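Local court reporter wanted, part time, September start

I'm Asif Rind and I edit Plavis, a small magazine that sits at the back of courtrooms and council meetings and writes down what gets said. We have 314 paying readers and a much larger number who borrow somebody else's copy. I do the court pages myself at the moment and I can't keep up (my handwriting has gone completely), so I'd like some help, please!

The job is mostly sentencing hearings. Who got what, what the judge said about it, and then the bit I care about most, whether the order was ever carried out. We ran a piece last year on unpaid work orders and got more letters about it than anything since the bus lane row. I'd like four pieces a month from you, one of them a longer read, and you'd have Mohsin Cheema on the desk to go through the legal side with you before anything goes out. He's very patient and very fussy about contempt.

I don't mind what your politics are. Mine are all over the back page every issue and Hammad Mengal writes in to disagree with most of them, which I enjoy. I do mind if you can't spell a defendant's name or if you leave before the judge does.

You don't need a qualification. Shorthand would be lovely. You do need to be free in the mornings, as court starts at 10 and the interesting case is always listed first on the day your train is late.

Pay is £50 for a short piece, more for the long one, and I'll cover your fares. Send me 40 lines on any public hearing you've sat through, plus a note about yourself. Post it or drop it in at the Plavis office, second bell, before 4 in the afternoon if you want a cup of tea with it.
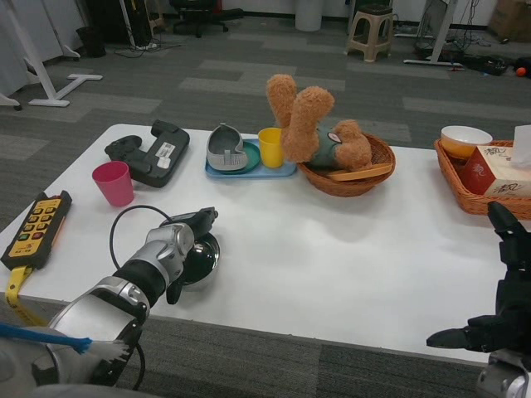

Plavis, no. 40, p. 4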